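4.2 Clearing the Board (Closing Shift)

The Morkero arm puts the pieces away so café staff don't have to. Staff now supervise.

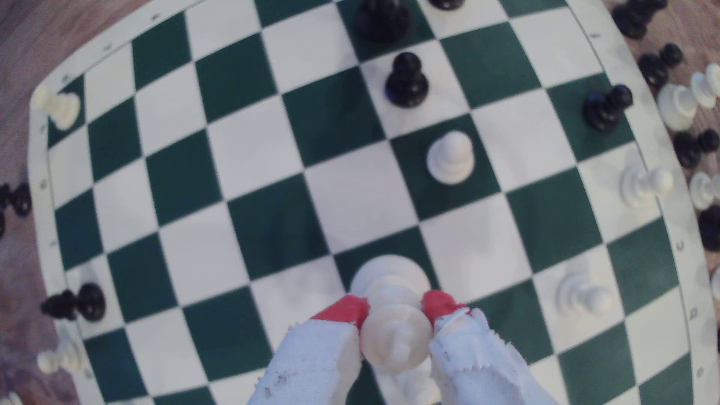
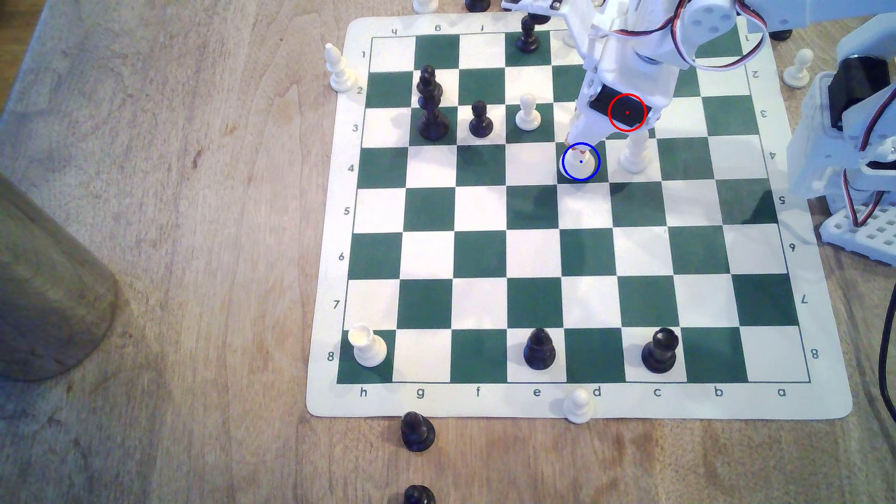
1. Ask the players to leave. The arm will not.
2. Select program 17, CLEAR, and press Start.
3. Keep hands off the board until the light goes out.
4. Count the pieces and enter the total in the log, a job that did not exist before the arm.

Note: Error 22 means a dropped piece. Pick it up yourself, as in the old days.

Caution: Do not help the arm. It stops, and you will be the one restarting it.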